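Print this article E-mail this article

3.2 Setting and arrangement of the wash area

The sessions took place in a single large room with white walls and a white corrugated ceiling crossed by beams. Lighting came from fluorescent fixtures overhead. The room had no partitions, and the wash area, the seating and the storage of cleaning supplies shared one continuous floor with a glossy gray marble pattern. We chose an open room over a fitted bathroom so that objects used for washing and objects used for sitting or storage would be found close together, as they often are in small homes and shared work spaces.

The basin was the fixed point of the layout. It is white, with a broad curved rim, and has a black arched faucet at the back and black cylindrical handles beside it. Participants worked from the front of the basin and were told to put things back wherever they thought they belonged. No map of correct locations was given. Items were drawn from the Allico household list, which has 120 entries, and each session used a different selection. The view from the working side of the basin is given in Figure 2.

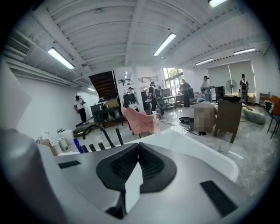 Figure 2. Wash area and adjoining floor, from the front of the basin.

Seating was kept near the basin in all layouts. Chairs were not treated as obstacles in the coding scheme, although several participants moved them before starting. A chair that had been moved was left in its new position until the end of the session, and its final place was entered on the same sheet as the smaller items. Bottles were coded by where they ended up (floor, rim, chair or container) and by whether they were upright or lying down.

White plastic containers and buckets were grouped on the floor near the wall. We did not label them. In the earlier Statard layouts each container carried a printed word, and participants spent much of their time reading and comparing labels. Without labels they sorted by size or by how often they expected to need the item, and sessions were shorter.

Cables on the floor were recorded as present or absent only. Participants differed in whether they saw them as part of the tidying task, and we had given no instruction on the point.

Each layout was used for 7 sessions, after which the floor was cleared and the next layout set up. There were 6 layouts in total. Across all of them we recorded 1,954 placements, counting an item again each time it was put down in a new place. Placements made while a participant was only freeing a hand were kept in the data but marked separately, following the Aaltonen coding sheet.

Print this article E-mail this article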